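Home Research Benchmarks People Publications Contact

About the Stularitz Group

Reading time: 4 minutes

Stularitz is a research group working on two-arm manipulation. We study how a policy trained from demonstrations can move a small object from one gripper to another and put it where it belongs. 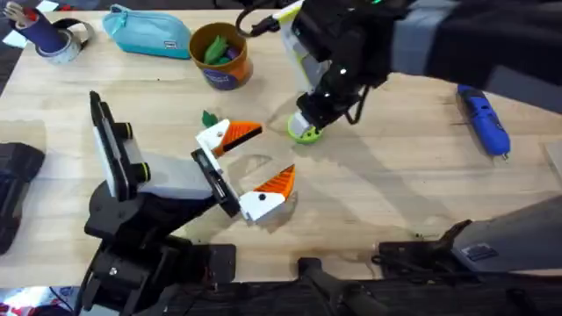
Most of our work concerns the handover. In a pick-and-place task with one arm, an error of a few millimeters at the grasp is often absorbed by the table. In a handover there is no table. Both grippers are moving, the object hides part of each finger from at least one camera, and the receiving arm has to close before the giving arm opens. Policies that do well on single-arm tasks tend to fail at this point, and they fail in ways a success rate does not show.

The group was set up inside Lernalia, a teaching and research institute, and still shares its workshop and compute. Our results are released under the Stularitz name.

What we work on

Our main method is called Stirkura. It is a training procedure for imitation policies that treats the handover as a separate phase with its own loss. A standard policy predicts a block of future actions for both arms and is penalized equally for error at every step. Stirkura adds a second output, an estimate of the time left until contact, and uses it to weight the action error. Steps close to contact count for more. Steps in free motion count for less, and the arms are allowed to take different paths through them.

The contact estimate is learned from gripper position and motor current, both of which are recorded during demonstration. No hand labeling is needed. At run time the same estimate sets how many predicted actions are carried out before the policy looks again. Far from contact it runs the full block. Near contact it replans after every few steps.

How we test

Each task is trained on 300 demonstrations, collected by teleoperation on a tabletop station. Objects are small household and desk items, along with toy pieces, chosen for variety in shape and stiffness. Other items stay on the table during collection and testing, so the policy has to ignore them. Start positions are drawn from a fixed list that is not used in training.

A method is scored over 200 trials per task. We report four numbers: grasp, approach, transfer and placement. A trial counts toward a stage only if all earlier stages were passed. Dropped objects are logged with the stage and the gripper opening at the time of the drop.

In our current test set, Stirkura improves the transfer stage on every rigid object we have tried. The gain on soft objects is smaller, and on thin flat ones there is none. We think the flat case is a sensing problem — motor current barely changes when the fingers close on something thin — and a different training loss will not fix it. Results with as few as 50 demonstrations are unstable between training seeds, and we do not recommend the method at that size.

Vishwakarma

Vishwakarma is our evaluation software. It draws start positions, runs trials, stores joint and video logs on one clock, and writes the stage table. It was built for our own stations and assumes two arms with parallel grippers. Support for other hands is planned but has no date. Outside groups may use it, and we ask that they publish the full table along with the total.

Working with us

We take visiting students for one term at a time. Visitors spend the first two weeks on teleoperation and log review before they train anything. Requests for data should name the task and the log version. We do not do contract testing of commercial arms.

Page last revised June 2026

Related

Stirkura: method notes and training settings
Vishwakarma: install guide
Why we report four stages
Thin objects and motor current: a negative result
Visiting student terms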